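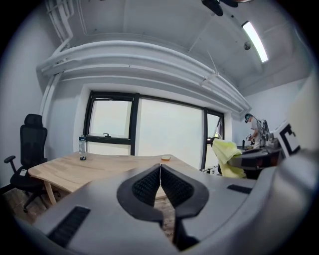 Home office > Desks and furniture > Sun and heat

Desk by the window is roasting me every afternoon, what do I do?

Posted by Obinna Etim, Tuesday

Hi all, long time reader, first time asking. I moved my desk next to the window in the spare bedroom last fall and I loved it all winter. Now it's March and the sun has come round to my side of the building, and from lunch until I log off I can barely see my monitor. I've been working with a ball cap on, which my manager has now commented on twice.

The room is small. There's a closet on one wall, the door on another, and a radiator that takes up most of the third, so the window wall is pretty much where the desk has to live. I can slide it maybe a foot either way. The window faces west-southwest and it's 40 inches wide. I rent, so I can't drill into the frame (the lease is very clear on that, and they kept part of my deposit at the last place over two curtain brackets, so I'm a bit touchy about it).

Stuff I've tried: a bedsheet on a tension rod, which made the room feel like a sick ward. Turning the monitor brightness all the way up, which gave me a headache by 3 pm. Angling the monitor away, which fixed the glare but now my neck is sore.

I priced a cellular shade from Charpentier and it came to $127 with the no-drill brackets. I'm not against spending that but I'd like to know it'll work before I do. Also somebody at work told me to get window film, and I have no idea if that comes off again. Is it going to ruin the view? The view is the whole reason I put the desk there!

Thanks in advance, and sorry for the length.

5 replies — showing the most helpful first

marnie_in_4B

Oh I feel this one, I had the same setup for years. The thing that helped me most cost nothing. Turn the desk so its short end is against the window and you sit side-on to the glass. You want the light coming across you, with the window neither behind the screen nor behind your head. If it's behind the screen you squint, and if it's behind your head you get the reflection. I know you said you can only slide it, but measure it turned before you rule it out. Mine stuck out into the room and I was sure I'd hate it, and I was used to it by the weekend.

Then do the film, but get the static cling kind, no glue. I used Pikness on two windows in my last rental and peeled it off when I moved out, and it left nothing behind that a wipe with soapy water didn't fix. Spray the glass a LOT more than you think you should, lay the film on, and push the water out from the middle with an old store card. Leave a tiny gap at the edges. Your first one will have bubbles — everybody's does, just lift it and go again. One warning, check what kind of glass you have before buying. Some double-pane windows don't get along with the darker films because the glass heats up, and you don't want to explain a cracked pane to that landlord. The package should have a chart, and if you can't figure out what glass you've got, email the building and ask.

It does change the view a little. Things look slightly gray, sort of like a cloudy morning. I stopped noticing.

On the shade, I'd hold off until you've tried the other two. The cellular ones are nice and they do cut the heat, but when they're down they're down, and you'll be sitting there looking at fabric. If you do go that way, get top-down bottom-up so you can block the low sun and still see out over the top. It costs more.

Last thing, move your chair forward or back a few inches and see where the sun hits at 2, 3 and 4 o'clock. I put bits of tape on the floor for a day. My roommate thought I'd lost it, but it told me the bad stretch was much shorter than I'd been complaining about, and I moved my lunch to fit.

dutchoven8

just get blackout curtains

Trillis_fan

Second vote for turning the desk. I'd also say look at a matte screen protector if your monitor is one of the shiny ones. I have an Elance one, it sticks on with little tabs and comes off for cleaning. Text looks a touch fuzzier with it on, so if you do photo work you may not like it, but for email and spreadsheets it's fine. Doesn't do a thing for the heat though. For that I run a small fan on the floor pointed at my legs from 1 pm on.

Oh, and don't leave any candles or chocolate on the sill. Ask me how I know.

Related in Desks and furniture
Can I put a desk over a radiator?
Tension rod keeps sliding down, any tricks?
Best way to get tape residue off a window
North-facing room is too dark to work in
Is a 40 inch desk too small for two monitors?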